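Glaze notes: the off-white speckled bowl

I have been washing and using the same large ceramic bowl for bread dough since I moved to Bratimville, and I have never written down what I know about it. Jozef Dekker asked for the details because he wants to match it, so these are my notes in the order I found them.

The bowl was sold under the name Skostine. There is no stamp. The seller, Dirk Verbeke, had a handwritten tag that gave the name and a price and nothing on the clay. Filled to the brim it weighs 1,310 grams more than it does with my usual batch of dough in it, so there is spare room for a longer rise. My usual batch starts from 1,000 grams of flour. Salt and starter go in after the first rest.

The glaze is off-white with small brown and gray specks. Yhon Yupanqui, who fires stoneware, told me specks like these can come from iron in the clay body bleeding up through the glaze, or from a speckling material added to the glaze itself. He would not say which without a broken edge to look at, and I am not breaking it. Spacing is irregular on the outside. The wall narrows toward the base, so the widest part of the bowl is well up from the table and it tips if you lean on the rim while kneading. 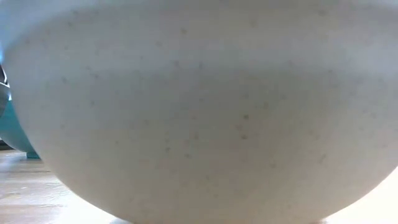

Page last changed: September 2022

The specks differ in shape. Most are soft-edged, a few are compact and dark, and one is a short slanted mark. Two of the darkest brown ones sit almost directly one above the other. I use that pair as a reference point when I check the outside for new marks after washing. A fingernail passes over both without catching, which I take to mean they are under the surface.

Color is harder to record. The same glaze reads bluish white, lavender-gray or taupe depending on where the light falls on the curve. Jozef's first test tile was mixed to match the lower part of the wall and came out too warm. For the second he held the tile against the bowl at the same angle, by the window, and it was closer.

Cleaning: warm water, a soft brush, no scouring powder. Dried dough comes off after a soak of twenty minutes. I do not put it in the oven. Hamdia Weldu proofs in a similar one from Brokberg at roughly 245 grams of water per small loaf, and hers goes in the dishwasher with no change so far. Mine does not fit.

Still to do: measure the outside diameter at the rim with a proper caliper, and ask Dirk whether the smaller size is still made.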